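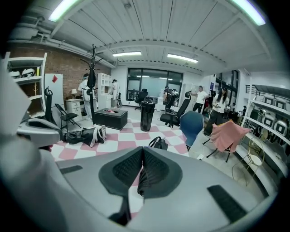 Workshop > Clubs and Classes > Tips

Keeping a Shared Club Room in Order
By Paloma Szabo
6 min read

The Trorndale student robotics club meets in one large room with too many chairs in it. Two of our teams, Begay and Plestis, are getting ready for the household tasks round, where the job is to handle ordinary things from around the house. These tips come out of a season of practice. Most of them would work for any class that shares tables and tools.

Set up the table first

Put the cloth on before anything else and pull it tight. A ridge in a tablecloth will catch a low gripper finger, and then the cloth and everything on it moves. We clip ours underneath at the corners with the plastic clips sold for picnic tables. Iron the cloth if it has been folded for a month. A checked cloth is handy because you can put an object back by the squares. Write down the square and which way the handle points.

Keep the practice objects in one bin with a lid. Ours are things people already had at home: umbrellas, tissue boxes, dish towels, a set of measuring cups. Put a strip of masking tape with the team name on each item that has to go back to somebody's house.

Folding umbrellas

These gave both teams more trouble than anything else in the bin. What we do now:

Close the strap all the way around before the umbrella goes on the table. Loose fabric slides in the grip.

Take hold near the middle of the folded part. If you pick it up by one end, the other end swings down and drags.

Watch the wrist loop. It can fall between the jaws and keep them from closing evenly. Lay it out to the side before you start.

Use two hands when you are learning. One holds and the other stays close in case the umbrella rolls.

Do not practice with a wet one. It leaves water on the cloth and on the finger pads, and the pads need to be dry.
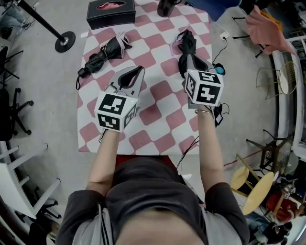
Photo: Trorndale club album

Hand-held grippers

Stand close enough that your elbows stay bent. People who reach from too far back get tired shoulders and start resting the gripper on the table. If the table is low for you, raise it on bed risers. Ours came from the hardware store and have held up fine.

Do not touch the printed faces of the marker cubes. Skin oil makes them shiny under tube lights. Clean them with a dry microfiber cloth. Roscoe Yazzie, our shop teacher, tried glass cleaner on an old set and the black came off at the corners, so we stay away from sprays.

Push up long sleeves, and take off any bracelet that slides. A thin one that stays put on the wrist has not been a problem.

For the finger pads, use a soft toothbrush and plain water, then leave them to dry in the open. Do not put them on a heater. Brush along the texture if the pads have one. Lint from towels is the usual trouble and it comes off easily.

Squeeze the grip gently. New members clamp down hard on everything and their hands ache by the end of practice. Work in turns of 20 minutes and then trade places.

Cables

Run the cable off one side of the table and keep it on that side all session. When it crosses in front of you it will knock something over.

Leave slack at the gripper end. Lift your arm as high as the task needs, check that the plug does not move, and then tape the cable to the table leg with painter's tape. Painter's tape comes off clean. Duct tape leaves glue that picks up floor dirt for weeks.

If the power strip has to be on the floor, put it where people do not walk. Coil the extra cord in a loose loop and hold it with a hook-and-loop tie.

Bags, coats and chairs

Pick one place for bags and use it. A strap on the floor will trip a person carrying a gripper in each hand. We have a coat rack and an ottoman that opens, and small things go in there.

Push back any chair that is not in use. The ones with wheels drift, so turn those to face the wall.

Floor tape is good for marking where the table legs go and where people watching should stay. Wipe the floor first and let it dry or the tape will lift by the next meeting. Replace it when the ends curl.

Headsets and controllers

Each headset gets its own spot on the shelf, facing out. Wipe the part that touches your face before you put it away, even if you wore it for only a minute. Keep the lenses out of direct sun. Our windows are tall, and in April we moved a few things to a lower shelf for that reason.

Clear the space before you put a headset on. Raise your arms out to the sides and turn once. If you touch anything, move over.

The log

Write down each try as it happens, with the object, the person and whether it went well. Plestis passed 3,000 tries this season in a plain spiral notebook. Begay uses a spreadsheet and has to catch up afterward. Use pencil. Draw a line under the day's last entry so the next person knows where to start.

End of practice

Stop 30 minutes before the room closes. Grippers go on charge or back in their cases, objects in the bin, cloth shaken out and folded. Check under the table for small parts. Empty the trash can if it has food in it. The last two people out check the outlets and the windows.

Questions about the bed risers or the cloth clips can go to Paloma at the Thursday meeting.

Contact | © Trorndale Student Robotics Club | Back to top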